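Lid task driving me nuts, two arm build in the garage
Forum > Home Builds > Arms and Grippers

wendska_pete
Posted 2025-12-14
So I finally have both arms bolted down and running, and I figured I'd start with something easy. Storage bin, lid on top, red blocks. Slide the lid, move the blocks between the bin and the tray, done. Ha. The wrist cameras HATE clear plastic. I've logged 435 tries and my depth numbers on the lid are still garbage. I'm running the Nusalau grip code with the stock settings, and I put down cardboard and blue tape so I'd have some kind of reference. Pics:

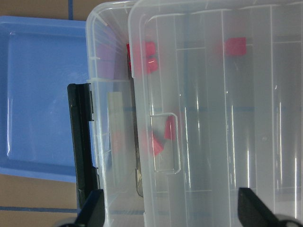
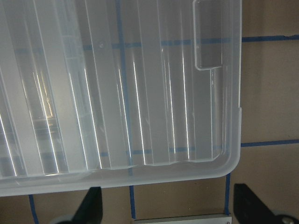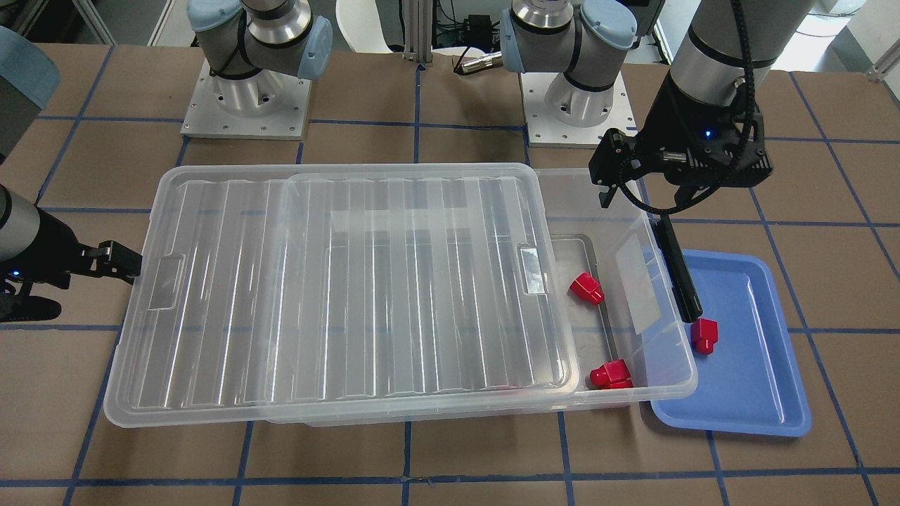

First two are wrist cam, last one is the fixed cam with the lid slid left.

Anybody got this working with see-through stuff?

danzer_fan21
Your problem is glare. Look at those streaks on the ribs in the second one! Kill the overhead light, hang a bedsheet under it, try again. I wouldn't touch the code until you've done that.

Junhao Deng
I don't agree with the bedsheet idea, sorry. Softer light helps a little, but you can still see the tape right through the plastic, so the camera is going to lock onto the table half the time. I'd put painter's tape on the lid handles and track those. I did that on my own build back in May and never went back.

danzer_fan21
Taping the lid is cheating lol. What happens when he wants to use a different bin?

Junhao Deng
Then he tapes the different bin. It's a garage.

mossy_bolt
Lurker here. Has OP tried the fixed cam for the lid and the wrist cams only for the blocks? Red shows up fine even through the cloudy plastic in the first pic. Also is that Nusalau with the Visus plugin or without?

wendska_pete
Without. I had the plugin on my old arm and it crashed every time I unplugged a camera. I like the fixed cam idea though, going to try that tonight and then the tape if it flops. Sheet is out, my wife already said no.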